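Stonotstead Camera Forum > Lenses and Accessories > Tripod collar on a 70 mm macro: worth fitting? 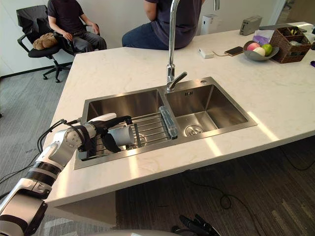

Original post
su_macro
24 Jan 2025

I shoot small parts and coins at home with a 70 mm macro on a crop body. The lens has no collar. Litholm sells a clamp-on ring for it with an Arca foot. With the body mounted by its baseplate, the image shifts when I touch the focus ring at 1:1, and turning the camera to vertical means resetting the whole head.

Does the ring fix either problem, or should I spend the money on a better head?

fstop_37
It fixes the second. You loosen the knob, rotate, tighten, and the optical axis stays where it was. On the first I would not expect much. A 70 mm macro is short and light, so the load on the body mount is small. Check your plate before buying anything. Cork-faced plates compress and let the camera creep.

Ridgeline
Disagree on the first point. At 1:1 any flex shows. I put the Litholm ring on mine and the shift when focusing dropped by more than half, measured against a steel rule. Same head, same plate.

fstop_37
Measured with the focus ring or with a rail? If you changed both, the number means little.

Ridgeline
Focus ring both times. The rail came later.

tallgrass
Two things to check on the lens itself:
1. Does the barrel extend when focusing? If so, the ring has to sit on the fixed section near the mount. Some older macros leave only a narrow band there.
2. Is there clearance between the foot and your grip? With a battery grip fitted, the Litholm foot hits the grip before it reaches the clamp. A 6 mm spacer cures that, but it adds height and some of the flex comes back.

su_macro
The barrel extends. The fixed section is narrow but the ring would fit. No battery grip. The plate is cork, so that is a fair point. Head is a Pretbridge 2495, the older ball version.

fstop_37
That ball head sags slightly after lockup with anything front-heavy. I had one. Aim a little high and let it settle, or go to a geared head. I would still replace the plate first – cheapest part in the chain.

Ridgeline
The sag is a tension setting. Turn the small friction knob up before you lock the main one. Mine holds.

tallgrass
Whichever part you change, use a two-second delay or a cable release and change one thing at a time.

su_macro
Ordered a rubber-faced plate with an anti-twist lip. Will test that with the friction knob turned up, then decide on the ring in March.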